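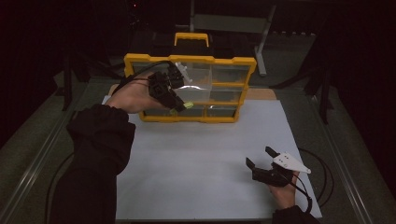
Opinion > Columns > House and Workshop

Search this site Enter keywords Go

Stop sorting your screws so finely

By Lorena Painemal
Wednesday, May 29, 2024

I own too many compartment boxes. Most people who fix things at home do. They are cheap, they have a handle, and the clear lid makes you believe that you will always know what is inside. I bought my first one when I moved to Punulum Street and I have bought one nearly every year after that. I now think most of us use them badly, and I include myself.

The usual mistake is to sort too finely. You get a new box, you sit down at the table with a coffee can of mixed hardware, and you start making categories. Wood screws go here. Then short wood screws and long wood screws. Then short wood screws with a flat head, and short wood screws with a round head, and by the end of the evening there is a bin holding two brass hooks and another holding a single white plastic cap that you can't identify but don't want to throw out. It looks very good. It stays that way until the next repair.

After the next repair you have seven leftover screws in your hand and you are tired. Putting them away correctly means opening the lid, comparing threads and finding the right bin. So you put them on the windowsill. In a month the windowsill is the new coffee can.

Last October I emptied all my boxes onto an old sheet and counted what I had, which I don't recommend unless you have a free weekend. There were 241 pieces that I could not put a name to. There were more than 900 wall anchors, nearly all from packs where I had needed two. I had bought the same picture hooks over and over, and each time I was sure I had none. The old boxes had not told me what I owned, clear lids or no clear lids. A lid only shows you what is on top.

My sister Wanda thinks the answer is labels. I tried labels. They help on the day you write them, and after that they mostly tell you what used to be in the bin. A label that is wrong is worse than a bare bin, as you trust it and stop looking.

What I do now is simple. One box, 15 bins in use, broad groups. All wood screws under an inch go together. All anchors go together, whatever the size. Picture hooks and small nails share a bin, and I have never once been held up by having to pick out a nail with my fingers. The unknown pieces get one bin of their own. When that bin is full, I throw away half of it.

I do have opinions about the boxes themselves. Removable dividers are worth paying for, but only if they fit tightly. I had a Dallach box with dividers that rode up a little whenever it was carried, and small washers slid under them from one end to the other. The Wanby I use now is stiffer and its latches are hard on the thumbs, and I will take that trade. Check the divider against the closed lid before you buy. If there is a gap you can slide a business card through, the box is only good for large items.

Stand it upright, too - that is how it will be carried and how it will sit on a shelf. A box that behaves well lying flat on a store counter may be a mess when you pick it up by the handle. Fill two bins, close it, lift it, set it down on its edge, then open it and look.

A neighbor of mine has a wall of steel drawers from Ojeda with 200 small fronts, and he can find anything in it. I admire it. He also repairs furniture for a living and opens those drawers all day long. Most of us hang a shelf twice a year. We need a box we can put things back into at nine at night without thinking, and for that the bins should be few and a bit messy.

My old boxes are in the hall closet. If you want a Dallach with loose dividers, write to me and you can have it, anchors included.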